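About Posine

Posine is a fine art print workshop. We make pigment prints of paintings, drawings and pastels for artists who want to sell editions of their work or keep a full-size record of a piece before it leaves the studio. We do not sell originals and we do not act as a gallery.

The workshop opened in August with one flatbed scanner and one printer. The scanner is still in use for works on paper up to 31 inches on the long side. Larger pieces are shot in sections on a copy stand, under cross-polarized light, and the sections are joined in software. Oil paintings with heavy varnish or raised paint always go to the copy stand, whatever their size.

How a job runs

Each work is logged on arrival and given a job number. We check the surface under side light and note any flaking, loose canvas or old repairs on the intake sheet, and the artist signs the sheet before capture. Framed works are unframed by the artist or by a framer of the artist's choice. We do not remove glass.

Capture files are saved at full size with no sharpening. A color target is recorded with every section and stays in the master file, outside the crop. The first proof is printed at 100 percent scale on the final paper and compared with the original in a viewing booth. Most oils need two proofs. Strong pinks, violets and some greens can need more, as certain tube colors fall outside what the inks can reach. Where a match is not possible we say so on the proof sheet and mark the area, and the artist decides whether to go ahead.
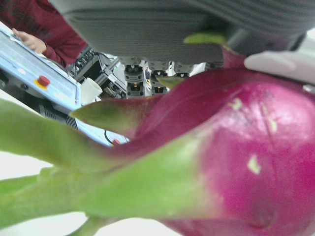

Dragon fruit, close up: magenta skin, lime green tips.

Papers and inks

We stock three papers. Coment is a smooth cotton sheet with a matte face, used for watercolor, gouache and pencil. Vik is a heavier cotton sheet with a light tooth and is the usual choice for oils and pastels. Clolilon is a poly-cotton canvas, supplied rolled or stretched. All three are profiled in the workshop, and the profiles are rebuilt whenever a new batch of paper comes in or a print head is replaced.

Prints on Coment and Vik are left uncoated. Prints on Clolilon get two coats of water-based varnish — satin unless gloss is asked for — and rest flat before they are stretched. Varnished canvas should not be rolled with the image facing in.

Editions

We print editions in full or on demand. For on-demand editions the approved proof is kept in a dark drawer and each later print is checked against it. The minimum order is 6 prints per image on paper. Canvas has no minimum.

Numbering and signing are done by the artist. The workshop keeps an edition record that lists the paper, the ink set, the date of each print and any spoiled sheets. Spoiled sheets are cut up and are not counted in the edition. The archive now holds 2213 master files. Artists may ask for a copy of their own files at any time, and the copyright in the work stays with the artist in all cases.

Visits and delivery

The workshop is open by appointment for drop-off, proof viewing and collection. Please do not bring paintings that are still tacky. Paper prints up to 24 inches wide ship flat between boards; wider prints ship in a tube with tissue. Stretched canvases are boxed with corner guards. Shipping damage must be reported with the packing kept, or the carrier will not accept a claim.

Price lists, file preparation notes and the intake form are on the Services page.

Page last revised 19 March 2020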